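Last updated: Aug 20, 2020
4 min read

Bench notebook, Preswood shop. Wires again.

Picking up from the note on towels. Short version of that one: folding is fine if the towel starts out flat, and a towel never starts out flat. Phúc Doãn still wants another go with the bigger ones. I said yes, after the wires.

So, wires! I have wanted to do this chore for ages. Everybody in the shop has a drawer of hookup wire that has turned into a nest, and everybody puts off dealing with it. Sorting it takes a person a few minutes of mild swearing. If a pair of arms could be left alone with the nest over lunch and have it laid out by color afterward, that's a machine I would happily walk across the building to switch on.

Setup notes, so Selamawit can repeat this without asking me:

- Two arms, two-finger grippers, wrist camera on the one doing the pulling.
- Blue, red and yellow insulated wire, mixed by hand. Don't tie anything on purpose. Lift, drop, stir, lift, drop. It knots itself.
- Flowered tablecloth stays on. I tried the bare bench and the fingertips skated when they went in low. The cloth gives a little and they get under the wire.
- White mesh baskets at the right for the sorted stuff. Keep them back from the pile or the elbow clips the rim on the return.
- Speed at 500 in the Ludon settings page. 860 is fun to watch but it yanks.

What goes well: picking a strand. I mean really well. Albane Delorme redid the grasp picker last month and the difference is huge. Before, it would go for the fattest part of the heap and come up with a fistful of everything. Now it looks for a place where one wire stands clear of the others and goes there. We logged 1,661 grasps with the old picker and I only needed an afternoon of the new one to stop missing it. Color is also a non-problem under the shop lights. Blue is blue, even when it's mostly buried.

What goes badly: knowing what to do once it has hold. A person pulls a bit, feels the drag, looks at what moved, and lets go or follows the wire along with the other hand. The arm pulls. If the wire comes, great. If it doesn't, it pulls along the same line until the force limit trips, and by then the loop that was open is a small hard knot. Watching this is a bit like watching someone open a bag of chips with their whole body.

Bastien's idea is to wiggle. Pull a centimeter, give back half, pull again, and watch the rest of the pile between pulls. Wherever the pile moves most is where the trouble is. I love this. It's cheap and it's what my own hands do with Christmas lights.

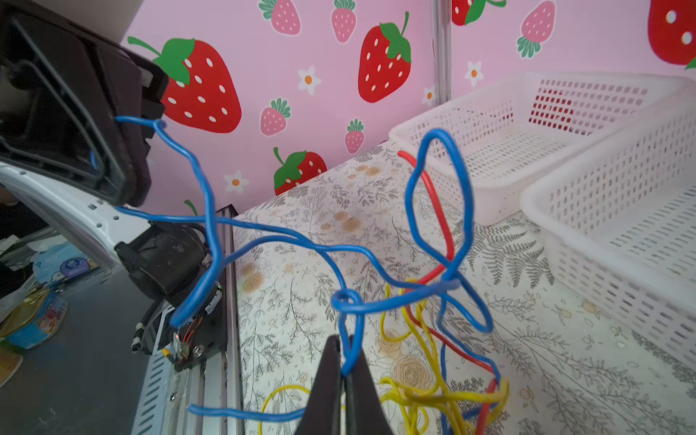
The other half of the wiggle is the second arm, which so far mostly sits out. It should be holding the pile down, or better, holding the crossing. The problem is choosing which crossing. Blue over blue is the nasty case, where the wire has wound around itself and the software sees one thick wire and is pleased with it. Red over blue it can call from the wrist view most of the time. Yellow on yellow in a loose heap I would skip for now and come at last, once the other colors are off it.

Olanrewaju Okonkwo stopped by and asked the fair question, can it do the chore yet. My answer was no, but it can do the first third of it, and that third was impossible for us in October. He wanted to know if it would do his charger drawer. Also no. Plugs on the ends change everything, because the end can't slip back through the loop it came out of. Though I'd like to try one! Stiff cables might even be easier, they hold their shape and you can see where they go.

Things to do:

- Wiggle routine, first on two wires only, one blue and one red. Bastien is writing it. Save as run 123 so it lines up with the old sheet.
- Lower the force limit. Letting go early costs us nothing.
- Ask Wurex if the softer finger pads come in the narrow width. The ones on there now grip fine but they're too deep to get under a tight twist.
- Teach it to put a wire down and start over from somewhere else. Right now a failed pull counts as a finished turn, and it goes straight back to the same spot.
- Phúc gets the arms after that for towels.

Selamawit, the spare bag of red is in the tall cabinet, second shelf. Please don't untangle it.

Questions or corrections: write in the margin or find me at the bench
© Preswood shop notebook
Back to top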